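The robot that learns by looking at its own hands

I went to Brarnard expecting noise. I'd packed earplugs! What I got was a first-floor room over a print shop, a kettle, and a robot arm that spent most of the morning thinking about crockery.

The team there works on a project called Presar, and the idea behind it is so simple that I kept asking whether I'd missed something. Most robots that tidy a table watch it from a camera up on a pole. Presar does without the pole. Its only camera is a little one at the wrist, so the robot sees pretty much what you'd see if your eyes were stuck to your forearm: its own two fingers, and whatever happens to be in front of them.

That sounds like a handicap, and for finding things it is one (the arm has to go and look, a bit like me hunting for my glasses). But once it's close, the view is lovely and steady. The fingers are always in the same spot in the picture, so the software never has to work out where they are. It only has to work out where the bowl is, and how to bring the two together.

The teaching is done by people. Somebody takes hold of a pair of handles and drives the arm through the job, over and over, while the camera records. For the table task they gathered 200 of these runs, and I was allowed to add a few of my own, which I suspect were quietly binned. It's much harder than it looks! You reach for the rim, your own shadow slides over the table, you lose your nerve and back off.

Shadows, as it happens, are what the newest result is about. The first version of the software, trained on runs done under one fixed lamp, managed the job in 66 tries out of a hundred. Plenty of the misses came when a dark patch fell across the table and the arm treated it as something to steer round. So they did the whole lot of teaching again with the lamp shifted between runs, same table, same bowls, same number of runs. The new version got to 90.

I love that. No bigger computer, no cleverer maths, just a person getting up to move a lamp. It took six weeks, mind you, and everyone I met looked as if they could do with a holiday.

There are things it still can't manage. Shiny glaze bothers it, especially when there's a bright spot on the inside of a bowl and the edge gets lost in the glare. Small things sitting inside bigger things are tricky too, because the arm has to decide which one it's been asked for. And a lab table is a very kind place compared with my kitchen after a Sunday roast.

Still, I stayed until four, long after I'd run out of questions, watching the wrist view on a spare monitor and willing the fingers on.
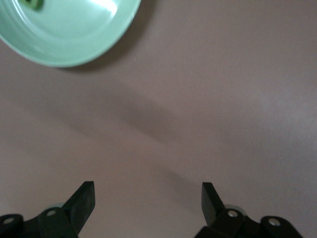 Evangelista wrote in after reading an early version of this piece to say that moving one lamp is a fair start, but that a window would be a tougher test, as daylight changes halfway through a reach and a lamp doesn't. I'd like to see the figures for that as well.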